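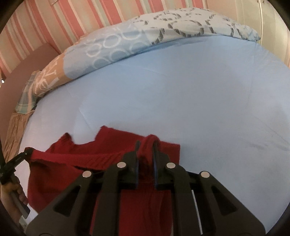
*Photo: S. Suominen*

5/18/22, bike workshop, rear bench

Sulari tourer back on the stand. Odometer reads 3,177 km, of which 1,128 are on the current chain. Gauge drops in at 0.5 on most links and won't go at 0.75. Leaving the chain on for the Cokulska ride and will measure again after.

Rear wheel first. Lateral wobble on the drive side, worst just past the valve. Two spokes well down on tension compared with their neighbours. Brought them up a quarter turn at a time, then went around the non-drive side to pull the dish back. Nipples were stiff, so a drop of oil in each and a wait. Rim is straight enough now for the pads to sit close without rubbing. Stress relieved by hand, checked again, touched up one spoke. Still a small hop at the seam that I'm not going to chase.

Freehub has the same gritty feel Sointu noted in January. Pulled the cassette, wiped out what I could reach, fresh light grease on the pawls. Quieter, but there is play when I rock the cassette body. Bearings need doing properly. The Vosier puller doesn't fit this axle, the lip is too thick. Need to borrow the thin one or file ours down. Don't hammer them out like last time.

Brakes: rear cable was fraying at the anchor bolt, three strands gone. Replaced inner and outer. Front is fine. Pads have a bit of life left, picked the grit out and gave the faces a light sand. Toe-in reset by eye.

Derailleur hanger was out, bent inward. Straightened with the gauge, then reset the limit screws. Shifts clean up and down on the stand but hesitates into the second-largest sprocket under load. Rode it up the laneway twice and it did it both times. Half a turn on the barrel adjuster helped. Might be the Huttunen outer, which is cut short at the last loop and pulls tight with the bars turned. Cut a longer piece next time, leave a few centimetres spare and file the end square.

Headset: no play with the front brake on, slight notch straight ahead. Leave it.

Tires: rear is squared off in the middle, sidewalls good. Swapped front to rear and put the new one on the front. 365 g on the kitchen scale for the new one, heavier than the box says. Pressures set a touch lower than usual for the gravel section.

Sointu, if you're in before me: the rack bolts are only finger tight. Threadlocker first, then the 4 mm key. The left one has a washer under it and the right one doesn't, keep it that way or the rack sits crooked.

To order:
- freehub bearings, 2
- brake inners, rear length
- gear outer, by the metre
- rim tape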